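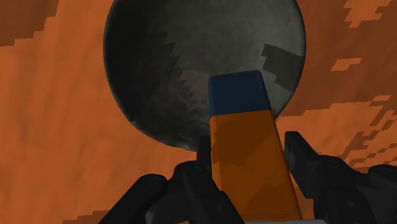 Three phone calls and a form were what it took before the store in Peltham agreed to take the recliner back, according to Teun Maes, and by then the chair had been sitting in his hallway for most of a month with its legs wrapped in cardboard. He had read the return policy before he bought it. He thought he had read all of it.

The chair came from Bevan, a furniture chain with a big showroom outside Plilstead and a smaller one in Peltham. Its policy gives customers a set period to change their minds, which is printed in large type on the receipt. The part Maes missed was on the second page. The clock starts on the day the order leaves the warehouse, and his chair spent nine days on the way.

Return terms like that are common for large items. Sofas, beds and dining tables cost a lot to move, and stores have written their rules around the cost of sending a truck. A sweater can go back in the mail. A sleeper sofa needs two people and a time slot, and the customer may be asked to pay for both.

Bevan charges $101 to collect a single item inside its delivery area. The fee comes out of the refund, so the amount that shows up on the card is smaller than the price paid. The original delivery charge isn't returned either, unless the item was damaged or the wrong one was sent. On a chair that sold for $421, that leaves $320 before the delivery charge is counted -- enough to make some buyers keep a thing they don't like.

Maes kept going. His first call reached the warehouse, which told him to call the showroom. The showroom told him he was out of time. On the third call he asked which date they were using, and the clerk read it to him. He had a signed delivery slip with a later one. The store offered him a form called a review request, and he sent it in with a copy of the slip.

Trirkudance, a consumer advice line that covers both towns, takes about 2,000 calls a year, and its staff say furniture comes up every week. Their advice is mostly paperwork. Write the delivery date on the receipt. Keep the packaging until you are sure, including the corner pieces and the bag of spare bolts. If something is damaged, report it the same day and in writing, even if the driver says he will pass it on.

They also tell callers to ask one question before paying: does the trial period run from the order, the dispatch or the delivery? Salespeople don't always know. If the answer matters, get it added to the order by hand and initialed.

Custom pieces are a separate matter. A sofa made in a fabric the buyer picked usually can't be returned at all, and the same goes for mattresses once the inner wrap has been opened, though some sellers make exceptions.

The truck came for the recliner in July, a little after 8 in the morning. Maes got his refund in two parts, with the collection fee taken from the second. He has since bought another chair, secondhand, from a neighbor two doors down.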